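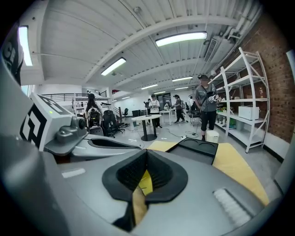

4. 시연 수집 준비와 작업 범위

4.1 이 장의 대상

이 장은 Omura 핸드헬드 그리퍼로 집안일과 작업장 잡무의 시연 데이터를 모으는 작업자를 위한 것이다. 그리퍼 조립과 펌웨어 설치는 3장을 마친 상태여야 한다. 개정일은 2018년 5월 10일이며, 3월에 배포한 판의 4장은 폐기한다.

4.2 현재 맡길 수 있는 작업

학습된 정책을 로봇 팔에 올렸을 때의 수준은 작업마다 차이가 크다. 시연 계획을 세우기 전에 아래 구분을 확인한다.

가능: 컵과 접시를 정해진 선반에 올리기, 상자에 부품 담기, 평평한 상판 닦기.
조건부 가능: 수건 접기, 서랍 여닫기. 물건의 위치가 시연 때와 많이 다르면 실패가 잦다.
불가: 엉킨 케이블 정리, 젖은 그릇 설거지, 비닐봉지 묶기. 사람이 직접 한다.

참고: 가능 항목도 무인 운전을 뜻하지 않는다. 로봇이 움직이는 동안에는 정지 버튼을 누를 수 있는 사람이 옆에 있어야 한다.

4.3 작업 공간 준비

1. 작업대 위에서 이번 작업에 쓰지 않는 물건을 치운다.
2. 보행 경로를 가로지르는 케이블은 벽 쪽으로 옮기거나 덮개로 고정한다.
3. 작업자끼리 2미터 이상 간격을 둔다.
4. 조명은 모두 켠다. 수집 도중에 끄거나 밝기를 바꾸지 않는다.

주의: 그리퍼를 든 작업자는 시선이 손끝에 머물기 쉽다. 뒷걸음질하기 전에 바닥을 먼저 확인한다.

4.4 그리퍼 점검

1. 손가락 패드가 들뜨거나 찢어지지 않았는지 본다. 손상된 패드는 좌우를 함께 교체한다.
2. 마커 표면을 마른 천으로 닦는다. 긁힌 마커는 인식률이 떨어지므로 새것으로 바꾼다.
3. 손잡이를 끝까지 쥐었다가 놓는 동작을 5회 반복한다. 걸리는 느낌이 있으면 사용을 중지한다.
4. 렌즈에 지문이 없는지 확인한다.
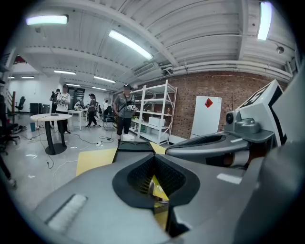

4.5 시연 기록

1. 그리퍼를 가슴 높이에 들고 시작 신호를 기다린다.
2. 신호가 나면 물건에 천천히 접근한다. 평소 손놀림보다 느린 편이 좋다.
3. 물건을 잡은 뒤 잠시 멈추었다가 옮긴다.
4. 물건을 내려놓고 손가락을 완전히 벌린 다음 뒤로 물러난다.
5. 작업 이름과 성공 여부를 기록지에 적는다.

작업 하나에 시연 200회를 기본으로 한다. 조건부 가능 항목은 물건의 시작 위치를 6곳으로 나누어 고르게 배분한다. 떨어뜨리거나 다시 잡은 시연은 지우지 말고 '실패'로 표시한다. Khumalo 학습 도구가 이 표시를 읽어 따로 분류한다.

참고: 수건 접기는 같은 사람이 계속하면 접는 순서가 한 가지로 굳는다. 작업자를 중간에 교대한다.

4.6 문의

작업 구분표에 없는 잡무를 추가하려면 Nosipho Mahlangu에게 작업 이름과 사용할 물건 목록을 보낸다. 장비 교체는 Chantelle Du Plessis가 담당한다. 기록 파일을 옮기는 방법은 5장에 있다.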